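Notebook, February. Fenasville bench.
Subject: waterborne finish trials on light veneer, panels 1 to 6

Carried over from last entry: the Matard satin yellowed less than the old solvent lacquer but raised the grain badly on first coat. Tímea Virág asked whether the grain raising is the product or our sanding. Set up to separate the two.

Panels cut from one sheet, same face up, numbered on the back in pencil. Panels 1, 3 and 5 wiped with a damp cloth, left overnight, then knocked back by hand with 300 grit. Panels 2, 4 and 6 sanded dry with 100 then 300, no water. All vacuumed and tacked before coating.

First coat at 9:40, foam roller, Matard straight from the can. The rest of the can went back on the shelf with the strainer cone still in it, so check for skin before using again.

Figured grain is the harder case. Where the streaks turn and swirl the fibers come up unevenly, and a flat-sawn sample does not predict much. Pale, wavy figure of the kind wanted for the door leaves:
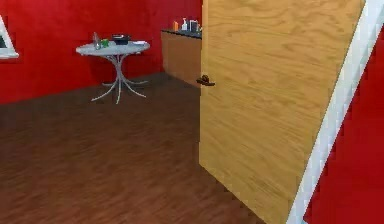

Results, first coat

Pre-wetted panels smooth to the hand after two hours. Slight nibs on 3, near one end, probably dust. Dry-sanded panels rough all over, 4 the worst. So most of the raising is preparation. The product is not blameless – even panel 1 had a faint tooth under raking light – but it is within what a second coat covers.

Film build was low on all six. The roller holds back more than expected. Weighed the tray before and after on panel 5 and forgot to tare the liner, so no figure for this one.

Results, second coat

Cut back with 300, wiped, recoated at 14:15. Panels 1 and 5 acceptable. Panel 3 acceptable once the nibs were picked off. Panels 2, 4 and 6 still show texture where the grain reverses. A third coat would probably hide it, at the cost of a plastic look.

Color: all six went slightly warmer than the bare veneer. Compared by the window against the offcut kept in the drawer. The amber lines deepened more than the ground did, so contrast goes up. Quinlan want the contrast kept low and should see panel 1 before anything is ordered. Long ovals and knots in the figure are where this will be noticed first, upper half of a leaf especially, at eye level. 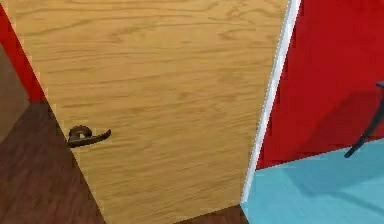

To do

Repeat 1 and 2 with the Prostivmont matte, same sheet, same roller type.
Tare the tray with the liner in it.
Scratch and water spot tests on panel 5 once it has cured.
Add sheet 208 to the cutting list, the current one is nearly used up.
Ask Tímea whether edges are to be sealed before or after hanging. Her last note says both.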